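The Patience of Picking Things Up

The lab at Hinthorpe has a rule about coffee, which must stay on the far side of a strip of tape, and no rule at all about talking to the robot. Everybody does it. The woman who runs the teaching sessions was saying "no, no, left, your other left" when I came in, and she didn't stop on my account.

Her job, as she puts it, is being a good example. She moves a controller, the arm moves with her, and the software writes down everything the two of them do together. After enough of that, a program called Twal tries the same thing alone. The task is picking up household odds and ends from a bin. She has done it 3219 times.

"People think it's like playing a video game," she said. "It is, if the game had one level and the level was a bin."

I asked what makes a good demonstration. She thought for longer than I expected.

"Being boring," she said. "I had a whole first month where I was showing off. Fast grabs, a bit of wrist. Then we trained on it and the robot had learned to be flashy and miss. You want to do it the way you'd do it if you were slightly tired and had all afternoon."

She also has to make mistakes on purpose, or at least leave the honest ones in. A robot that has only seen perfect grabs has no idea what to do when one goes wrong. So she comes in crooked, stops, backs up and tries again, and all of it goes into the recording. Her colleague, who wrote most of the training code and has the desk nearest the heater, calls these "the useful embarrassments." There are over 700 of them on the server.
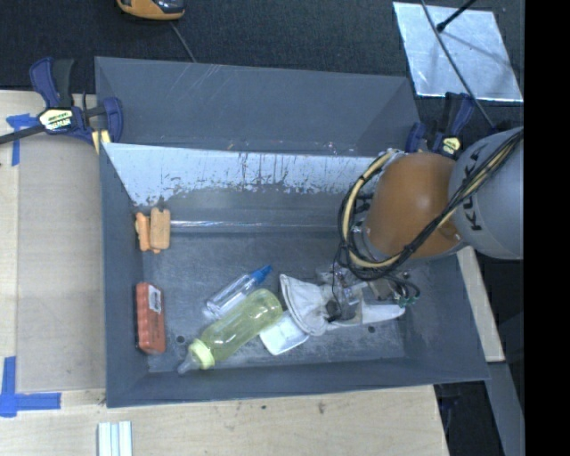

The KUKA arm reaching into the bin, with a baby bottle and a blue-capped bottle among the things inside.

The choice of objects looks careless and took weeks of argument. Clear plastic is hard for the cameras, which tend to see straight through it to whatever is behind. Cloth changes shape whenever it's touched. Boxes are easy until they stand tight against a wall, where there is no room for a finger.

"My least favorite is anything soft," she said. "You can't tell me where the edge of a rag is. I can't tell the robot either. We're both guessing, but only one of us gets graded."

Before the controller they tried the older way, which is to take hold of the arm and push it through the motion by hand. She liked it. You feel the weight, she said, and you know when you're about to bump something. The trouble was that her own arms and head kept getting between the cameras and the bin, and Twal's predecessor, Fladow, trained for a while on what was largely footage of her sleeve.

"It got very good at waiting for my elbow," her colleague said.

With remote control she stands back and out of the way, but she has lost the sense of touch. She can't feel a grip starting to slip, so she has learned to watch for it. New people on the team take 8 sessions before their recordings are kept. One of them, an excellent surgeon of small electronics, took twice that. Another had it by lunch and has been unbearable since.

A normal day is 200 grabs. She takes a break when she catches herself reaching for her own mug with the slow, straight-down approach she uses in the bin, a habit her family has remarked on.

I wanted to know whether it bothered her, teaching a machine to do something a toddler can do. She said the toddler gets more practice than people give it credit for, and drops a great deal more, and somebody else does the cleaning up.

They offered me a turn. I held the controller as if it were somebody's newborn, lowered the gripper very carefully, and closed it on air. Then I did it again, a little to the right.

"Keep that one," she told her colleague, and he did.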